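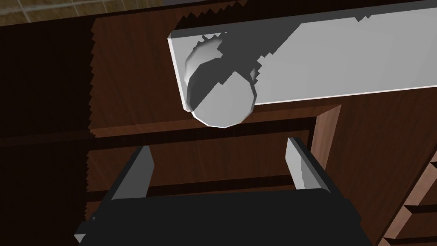
How long is a Carndale study course?
Seven weekly meetings, up to 90 minutes each, and you can stop for coffee whenever the talk gets heated.

I put the Carndale Citizenship Kit together after years of sitting in on town meetings where people talked right past each other. It's a boxed course for groups who want to argue about what we owe our neighbors (and what they owe us!) without anyone storming out. You get the leader's guide, 42 discussion cards and a reader.
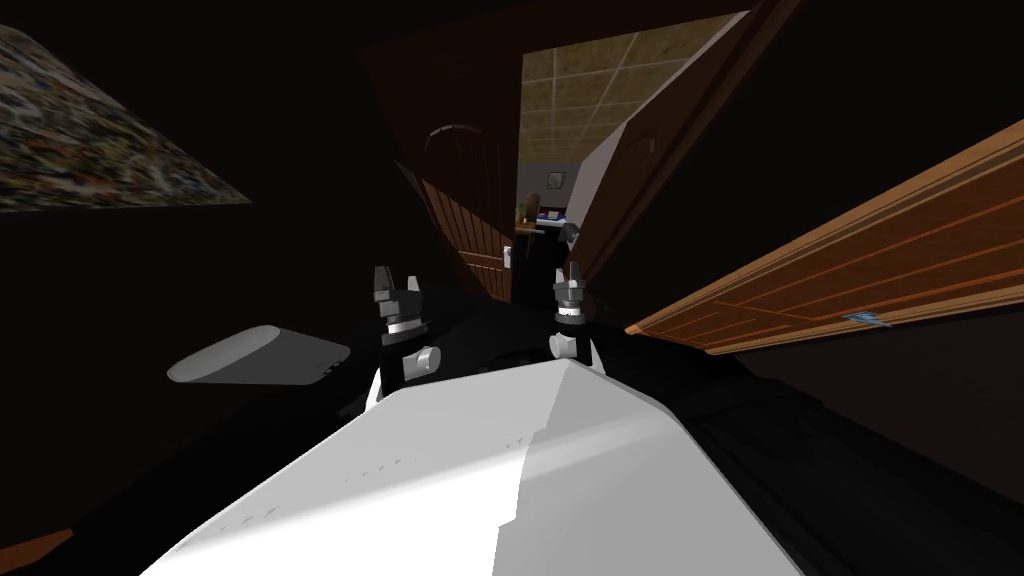

The reader is my favorite part. Maxence Le Goff picked the essays, and he and I fought for weeks over the chapter on duty and the draft. He won. I still think it's too long, but groups love it, so what do I know? 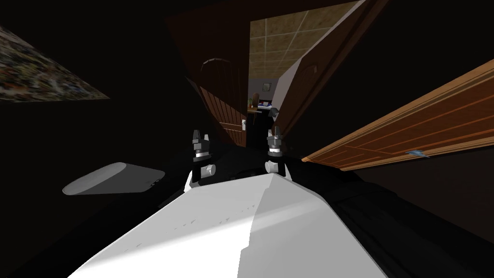

Do we need one kit per person?
One box covers the whole group, but everybody should have their own reader. Extra readers come in packs of 5.

I redid the Chevalier cards in April, mostly the ones on voting and local taxes – the old wording leaned my way and people noticed. If you have the earlier set, write to me and I'll send the new cards free.
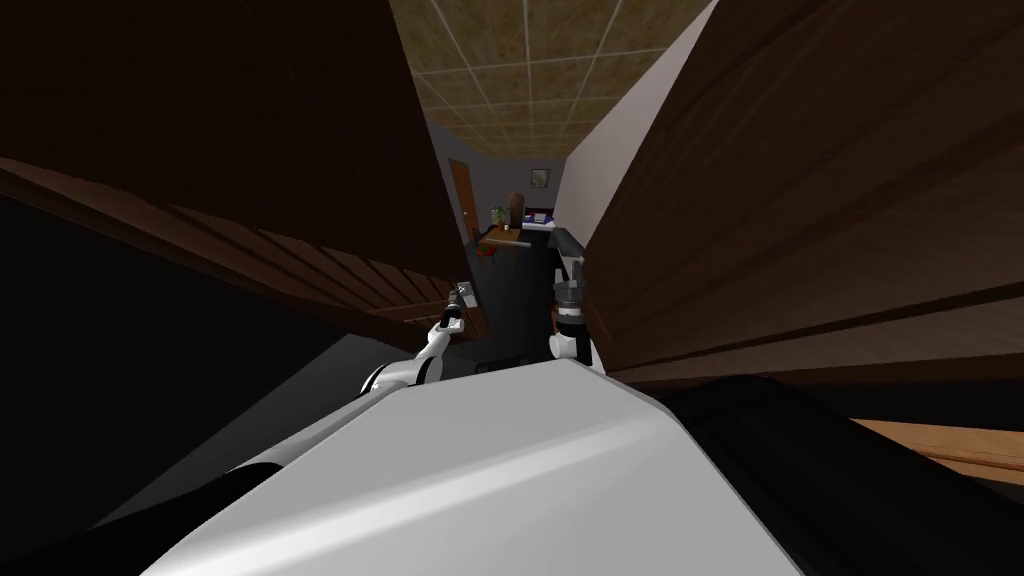

Hallway view

Kits ship from Cevberg.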